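Support ticket: Listing shows wrong lot size, and the map pin is in the wrong place
Product: Nostus Listings (seller account)
Opened by: Lenka Sokol
Opened: 10 March 2024
Status: Resolved

First message

Hi there,

I'm selling a house with a building lot next to it, out on the Greenwood side of town, and I've been putting the listings up myself through your seller account. The house went up fine. The lot is driving me up the wall.

What I typed into the lot size box was 2,912 square yards, straight off the survey. What shows on the public page is 2,908. I know, I know, four square yards is a flower bed. But the survey says one thing and my listing says another, and the first person who called about it asked me which number was right before she even said hello. So I'd like it fixed!

Second problem, and this one's bigger. The pin on the map isn't on my lot. It's sitting in the neighbor's field, 300 feet or so up the lane, past a gate that doesn't belong to me. A couple drove out to look and parked in his gateway, and he was not thrilled. I've dragged the pin back where it goes, hit Save, gotten the green check mark, and then when I open the listing it's right back in the field.

I'm on a laptop, Windows, using Firefox. I tried it on my phone too and got the same thing.

Thanks,
Lenka

Reply from support

Hi Lenka, thanks for the detail. Could you tell us whether you typed the lot size in by hand or used the "Import from survey" button? Also, please open the listing editor, go to Location, and let us know what it says under Boundary source.

Lenka

By hand! I didn't know there was an import button until you mentioned it. I went and looked and it's tucked under the little arrow next to Save, which is a funny spot for it.

Boundary source says "County parcel (auto)". I never picked that. I can click on it, but the only other choice is "Drawn by seller" and it's grayed out.

While I was in there I tried a few things, so here's the list in case it saves you asking:

1. Changed the lot size to 3,000 just to see. Saved. Public page still said 2,908.
2. Changed it back to 2,912. Saved. Same.
3. Logged out, cleared the cache, logged back in. Same.
4. Deleted the street address and left only the town. The pin jumped to the middle of the county, somewhere near the water tower, so I put the address back in a hurry.
5. Asked my brother to look at it from his house. He sees the same as me.

Number 4 does tell me the pin is following the address and paying no attention to where I drag it. I could be wrong, but that's how it looks from here.

Reply from support

That's very helpful. You're right about the address. When the boundary source is set to County parcel, the system looks up the parcel by street address and overwrites both the size and the pin each time you save. Your lot may not have a street number of its own yet. Can you confirm?

Lenka

Correct, it doesn't have one. It's a vacant lot. It was split off from the house parcel a while back and the county hasn't given it a number and won't until somebody pulls a building permit. I used the house address with "lot adjacent to" in front, which is what the last agent did on his paper flyer years ago.

So what parcel is it finding, then? The house lot is way smaller than 2,908. And the neighbor's field is much bigger, I'd guess. I'm a bit puzzled how it got so close to my real number and still put the pin in the wrong place.

Also, could somebody turn on "Drawn by seller" for me? I've got the survey right here and I'm happy to draw the thing myself.

Reply from support

We've enabled manual boundaries on your account. Please draw the outline, save it, and wait for the public page to refresh, which can take up to an hour. We've asked our map data team about the size question.

Lenka

OK, progress report, and it's a mixed bag.

The drawing tool works! Took me a couple of tries, because every time I went to click the last corner it closed the shape early and gave me a triangle. What fixed it was zooming way in before placing the last point. You might put that in the help page, I bet I'm not the only one.

The pin is now on the lot. I cheered out loud and scared the dog.

The size still says 2,908 though. And now there's a new wrinkle – the listing has started showing up in searches as a "House", with a bedroom filter and everything. It says zero bedrooms, zero baths. I had an email this morning from somebody asking if it was a studio. It was a "Land" listing before I drew the boundary, I'm sure of it, I've got the confirmation email from when I first posted it.

I set the type back to Land and saved. It holds in the editor but the search page still calls it a house.

I also tried the Istine app, since my brother has that one and it pulls from your feed. It shows Land, correct pin, and 2,912! So the right number is getting out of your system to somebody. It's only your own page that's behind.

Reply from support

Thank you for checking the feed, that narrowed it down. Your public page is reading from an older saved copy of the listing. Drawing a boundary creates a new version, and in your case the old version was never retired. The 2,908 figure came from that older version, where the county's computed area was used in place of the recorded survey area. The pin was placed using an outdated road centerline. We'd like to merge the two versions. Your photos and inquiries should carry over, but please keep copies of your photos before we start.

Lenka

That all makes sense, thanks for spelling it out. So the county's computer measured the shape off a map and came up a hair short of the surveyor. I feel better knowing I didn't fat-finger it.

Copies are saved. Go ahead and merge whenever you like. Only thing I'd ask is that you don't take the page down for long, there's a couple from out of state coming to walk the lot and they keep pulling the directions up off the listing.

One question while you've got the hood up. The utilities box only lets me choose "Connected" or "None". The truth is in between. Water and power run along the road, and nobody has brought them onto the lot. I don't want to say Connected, because a buyer would be right to be mad at me later, but None makes it sound like you'd be digging a well. Is there a "nearby" I'm missing?

Reply from support

Merge is complete. Please check both listings and let us know. For utilities, choose "None" and then tick "Available at road", which appears once you've saved. We agree it's easy to miss.

Lenka

Found it. It only shows up after the save AND after you scroll down past the school district box, but I found it.

Went through everything with a cup of coffee:

Lot size: 2,912. Hooray!
Pin: on the lot, not in anybody's gateway.
Type: Land, in the editor and in search.
Utilities: None, available at road.
Inquiries: 12 in the inbox, same as before.
Photos, lot listing: all there, right order.
Photos, house listing: all there, but the order got shuffled. The front of the house used to be first and now it's the countertop close-up from the kitchen set, so that's what people see in the search results. I dragged the front back to the top, saved, and it stuck on the first try. 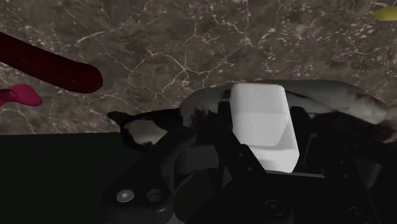

House listing, kitchen set: brown marble with white veining

I also noticed the Dulura mortgage calculator on the lot page is still figuring payments like it's a house, with homeowner's insurance baked in. Not a big deal for me, and I've just switched it off under Display. Mentioning it in case it's part of the same mix-up.

Reply from support

Thanks, Lenka. The photo order was a side effect of the merge and we've logged it. The calculator keeps its own copy of the listing type and updates overnight, so you can turn it back on tomorrow if you want it. Are you happy for us to close this ticket?

Lenka

Yes please, close it. I turned the calculator back on and it's behaving – no insurance line now. My neighbor has his gateway back and the out-of-state folks got to the right place without calling me once.

If I end up relisting in April with a new price, do I need to draw the boundary again, or will it remember?

Reply from support

It will remember. Edit the price on the existing listing and leave Boundary source set to "Drawn by seller". If you create a brand new listing, you'll need to draw it again. Closing this ticket now. Replying to it will reopen it.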